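Play table notebook, Wodavthorpe
Friday, August 16, 2019

I sorted the dough and kitchen toys today, as the Pruren order must go out complete. The list from July has 27 lines and I found three of them wrong, so I corrected them in pencil. The dough tools stay together in a cup from now on – last month they were in every drawer of the room.
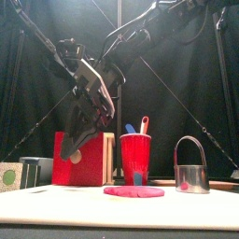

Red box, cup with tools, flattened dough, small pail.

The dough softens if I press it flat and leave it 20 minutes. Older dough from Ilano needed 80, and it still cracked at the border. For the food set I would like a board with a handle slot, so that it can hang on the hook. 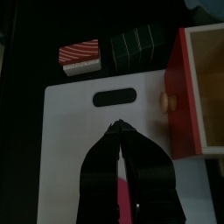 The sushi pieces I will keep in one bag with the other pretend food. I have not decided about the red box with the drawer. It is good for small parts, but it takes much place on the shelf.

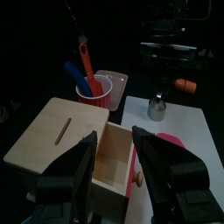 Eugeniusz Stępień thinks the box should stay with the dough things, and that a child will look for small cutters in a drawer before looking in any bag. He asks also that we write the Czarnecka label larger.

To do Monday: new label, bags, weigh the dough again.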